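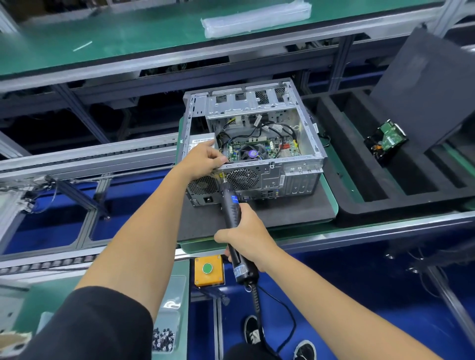
Figure 1. Manual assembly of a tower chassis: fastening at the rear panel with an electric screwdriver.

Tratum Technical Institute
Automated Assembly Systems
Handout for Unit 5: Unexpected Release of a Carrier at a Manual Station

Required before the laboratory session. Bring the pneumatic diagram from Unit 4.

1. Purpose of the case

The unit examines a fault on the Clirnik line, a conveyor system for desktop computers in which manual stations alternate with automatic transfer units. In May a carrier was released from its stop while an operator had both hands inside the chassis on it. The operator received a bruise to the left wrist. The chassis was damaged, and the line was out of service for the rest of the shift.

Students will be expected to explain the sequence of events, to separate the initiating fault from the conditions that allowed it to become hazardous, and to propose changes in the correct order of priority.

2. Arrangement of the line

Carriers travel on driven rollers. At each manual station a pneumatic stop rises between the rollers and holds the carrier in position. The rollers continue to turn beneath it under slip. When work is finished, the operator gives a release command, the controller checks that the next position is free, and the stop is lowered. A transfer unit supplied by Peeters then collects the carrier at the end of the section and moves it to test.

The stops on this section were of the spring-lowered type: compressed air holds the stop up, and the spring brings it down when air is removed. Supply pressure at the section regulator was 600 kPa. Students should note at this point which state the stop will take if the supply is lost.

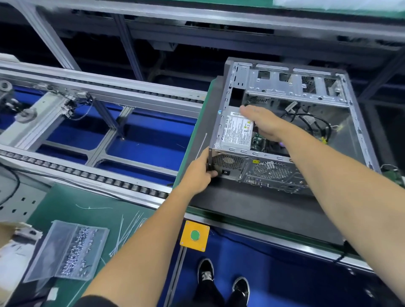
Helge Dahlgren
Senior Lecturer, Machine Safety and Control

3. Work at the station

Installing a power supply in a tower chassis is a two-handed task. The unit must be held against the rear panel so that its holes line up, and it must remain there until the first screws are in. During this period the operator's fingers are between the power supply and the steel edges of the case, and neither hand is free to reach a control. Any movement of the carrier is therefore a hazard even at low speed. The risk assessment for the line had classed carrier movement as minor on the grounds that the conveyor force was low. It had not considered hands inside the product.

4. Sequence of events

The following is taken from the controller log and from the interview with the operator.

14:06 The transfer unit stops with a gripper fault. The controller halts the section and displays the fault. The stops remain up.

14:09 A technician enters the transfer unit's guarded area through the interlocked gate. As designed, opening the gate removes air from the transfer unit.

14:09 Air pressure at the manual stations begins to fall. No alarm is displayed.

14:11 The technician closes the gate and resets the transfer unit. The roller drive restarts with the section. Air is not yet restored.

14:11 The carrier moves out of the station. The operator's left hand is caught briefly between the chassis and the side of the conveyor frame.

14:12 The operator presses the emergency stop.

5. Findings

The manual stations and the transfer unit shared one dump valve. In the original drawings they were supplied separately. The pipework had been altered when the transfer unit was moved, and the drawings were not revised. Opening the gate therefore lowered every stop on the section.

With the rollers stationary, the lowered stop had no visible effect. The carrier stayed where it was and the operator continued working. The hazard appeared only when the drive restarted.

The controller program, written by Foltora, allowed the drive to start on a reset from the gate panel. It did not require stop position to be confirmed. Each stop was fitted with a position sensor, but the signal was used only to count carriers. The count for the shift stood at 189 when the section halted.

The pressure switch was mounted upstream of the dump valve and continued to report normal supply throughout.

The person who gave the reset could not see the manual station from the gate.

6. Analysis

The gripper fault was the first event in the log, and the first report named it as the cause. This conclusion should be rejected. Gripper faults are to be expected on any transfer unit, and the line must remain safe when one occurs. The direct cause of the movement was the restart of the drive with the stop down. The altered air supply and the missing check on stop position were both necessary for it.

Consideration should also be given to the choice of a stop that lowers on loss of air. A spring-raised stop would have held the carrier through the whole sequence. It introduces a different difficulty, since a carrier may then be struck from below by a rising stop, and students should be prepared to discuss both.

7. Corrective measures adopted

a) Separate air supply and dump valve for the manual stations, with the pressure switch moved downstream of the valve.
b) Spring-raised stops at all positions where hands enter the product.
c) Drive start prevented unless every occupied station reports its stop raised.
d) A local restart acknowledgment at each manual station, in addition to the reset at the gate.
e) Drawings to be checked against the installed pipework before the line is returned to production after any alteration.

The revised section was tested by removing air 40 times with loaded carriers in place. No carrier left its station.

8. Questions for preparation

Written answers are to be handed in at the start of the laboratory session.

Draw the pneumatic circuit as installed at the time of the incident and mark the point at which the pressure switch should have been placed.

State which of the measures in Section 7 would have prevented the injury if it had been the only one adopted. Justify each choice.

Measure (d) depends on the operator's action. Describe how it might be defeated in ordinary production and how this could be detected.

The stop sensors are single-channel. Discuss whether measure (c) may be relied upon as a safety function in its present form.

Reading: course text, chapters on stored energy and on prevention of unexpected start-up. Safety glasses are required in the laboratory, and long sleeves must be fastened at the wrist.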